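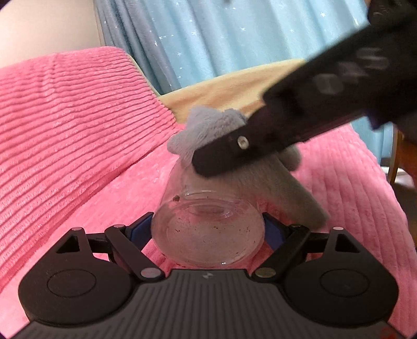
The Plonmont club endurance weekend starts at noon in February, in a part of the country where February doesn't want company, and every year a fresh set of people enters it on purpose. The first thing to go is sleep. The second is any sense of where the paddock ends and your bedroom begins, so that you get home with the timing beeps still in your ears and find that even a clear, rounded vessel on a bright pink bed cover has you thinking about fuel churns and how fast you could empty one. That feeling passes by the middle of the week. The entry fee does not.

For those who stayed home, the race went to the Pesonen two-liter coupe, which has now won it twice and has yet to look quick doing so. It qualified in the middle of the grid, let everyone go at the first corner, and spent the afternoon circulating at the pace of a car with shopping in the back. By dark it was fourth. By breakfast it was leading, the three cars in front having found three different ways to stop. The winning margin was 2 laps, after 1,814 miles, on what the crew swear was a single set of front brake pads. We have seen the pads. We would not have driven them to the post office.

The Wandorness entry was the fast one, as it generally is. It led for most of the evening and set the best lap of the race in falling sleet, on slicks, while the rest of the field queued for wets. Everyone on the pit wall agreed this was either very brave or a radio problem. It was a radio problem. The driver had been asking for a tire change for five laps and the crew had been hearing a local taxi firm. They got the radio sorted in time to hear quite clearly that the car was in the gravel at the hairpin.

It rejoined, to its credit, and came home sixth with most of its bodywork.

Narnix ran the diesel wagon again. Readers have written in to ask why, and we passed the question along, and the answer was that it was paid for. The wagon stopped for fuel so seldom that at one point in the night the marshals radioed to check whether it was still in the race or just using the road. It finished ninth and won the economy trophy, for which it was the only entry. The trophy is a brass jug. The team has several now and would like the organizers to consider a different shape.

A word on the safety car. There were long periods of it, mostly between two and four in the morning, while a drain at the bottom of the hill was persuaded to take water in instead of giving it out. We know that some of you were unhappy with the way the field was released, and that the cars on the far side of the circuit lost most of a lap. The rule is being looked at. In the meantime it would help if protests were submitted on the form provided. The one written on a pizza box was well argued, but it won't go in the filing cabinet.

Attendance on the bank was 96 at the start and 106 at the finish, the only time anyone can remember the crowd growing overnight. We would like to credit the racing. The bacon rolls went on sale at six.

Entries for the summer round open next month, for the same classes as before. Overalls must be in date, tow eyes must be painted a color a marshal can see, and the radio check is now compulsory. Taxi bookings should be made by phone.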